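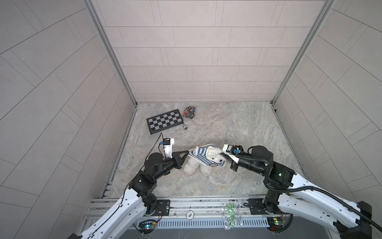
The Grouper That Knows Your Name

Every dive center on the Tenilside coast will sell you the same story. There is a grouper on the Bassey wall, he is very old, and he recognizes people. Hand over your money, drop down to 20 meters, and he'll swim up to say hello.

I have made that dive 13 times. A large grouper came over on most of them. Whether it was the same fish, and whether it had the faintest interest in me, are questions the dive centers would like you to leave on the boat.

Kieran Fothergill has been guiding here long enough to have told the story thousands of times. He is certain. "You look him in the eye and you know," he told me while we rinsed our gear. I asked what it was that you know. He laughed and went to fill tanks.

Groupers are not stupid animals. They have been seen hunting alongside moray eels, and plenty of fish learn quickly where food comes from. That last part is what bothers me. Feeding was common on this wall for years, boiled eggs mostly, and guides at two of the centers admit that a bit of it still goes on. A fish that swims toward the person who carried the eggs last September has learned something about eggs. I don't see how we get from there to friendship.

Adaeze Chukwu, a marine biologist who spends her summers here, has tried to put the story to a simple test. She collects divers' photographs of the grouper and compares the pale blotches on the face and flank. It is slow work and she is careful about what she claims for it. Blotches can fade or darken within minutes depending on the fish's mood, so she relies on scars and nicks in the fins. So far she thinks the famous old male is at least 2 fish, possibly more.

"People get upset with me," she said. "They've been visiting him for years, and I'm telling them he may have been someone else."

The upset reached the local paper. A letter printed on 23/07/2025, signed by Duygu Ateş of the Gumach dive club, accused her of taking the magic out of the sea. I called Ateş expecting an argument and got a more interesting conversation. She doesn't much care which fish it is. Her worry is that visitors who come for a celebrity will stop coming for a grouper, and the wall is protected mainly on account of the visitors.

It's a fair point, and I still don't like it. A reef that has to be propped up with a tall tale seems to me badly protected. The fishing ban ends 11 meters short of the point where the wall turns north, and I have never seen a grouper check the map.

I went back one more time with Fothergill. At the second ledge a big brown shape slid out from under the rock, hung there with its mouth working, and looked us over. Fothergill gave it a little wave. The fish went past both of us and spent the rest of the dive following a woman with a bright yellow mesh bag.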